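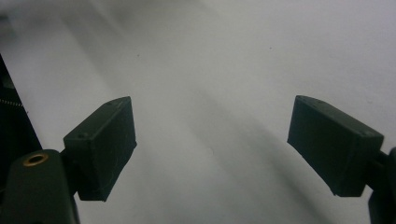
Fig. 1. The pale surface. Most of this week's material fits in it.

Week 2 handout: The Work Surface
Narkell short course in bench and table practice, Inskip campus

Last week was storage, and several of you wrote on the feedback sheet that you were hoping for something livelier. This week is flat surfaces. Bring a pencil.

A work surface is whatever you put things down on, and most people give it less thought than the things. They buy a good knife, a good glue, a decent lamp, and then do the job on a corner of the dining table between the mail and the fruit bowl. The course text (Drunenura, chapter 2) spends 17 pages on this and is quite cross by the end. Read the first six.

1. Board over table

The usual arrangement in our room is a loose board laid on top of an ordinary table. The table does the standing up. The board takes the scratches, the glue and the coffee rings, and can be replaced without a conversation about whose table it was.

Look at how the two sizes relate. In Fig. 2 the white board is wider than the light wooden tabletop at the front, and the table's rounded back edge shows behind it. An overhanging board gives you more room and also gives you a lever. Lean on an unsupported corner and you will learn which. Keep weight over the table and elbows off the wings.

There is a clear plastic tray on the left of the board, lying lengthwise. Clear trays are excellent for seeing what's inside and poor for seeing the tray. On white they all but vanish, apart from the shine along the rims. If you lose yours, drop your head to board height and look for the glint.
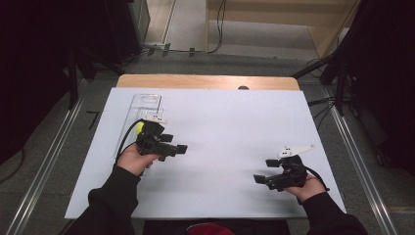

2. Why white, and what it costs you

White shows dirt, dropped screws and crumbs. It also shows every shadow in the building. A dark bench forgives the lot, and you find the missing washer in January with your bare foot.

Try this before the break. Set your board up under the ceiling light, put nothing in the middle, and look for changes in tone. Then move your chair and look again. Note where the grey falls – you will be cutting along a line there in Week 4 and will blame the ruler.
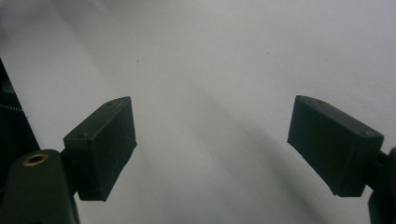
Fig. 3. Soft grey band, running diagonally. Do not try to wipe it off.

A shadow has no edge you can catch with a fingernail. A stain usually does, or at least it doesn't move when you do. Kudix sheet 82 has a longer test involving a torch, for those who enjoy that.

3. Leaving a gap

Beginners fill a board from the middle outwards. Put tools to the sides and keep the centre clear until there is something to put in it. On our boards I ask for 400 mm of open space, measured, and yes, I do come round with the tape.

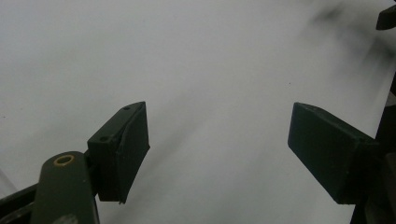

4. For next week

Finish the reading. Measure the surface you use most at home, including any overhang, and write down what was on it when you started. Full list, please – "odds and ends" was not accepted last term either.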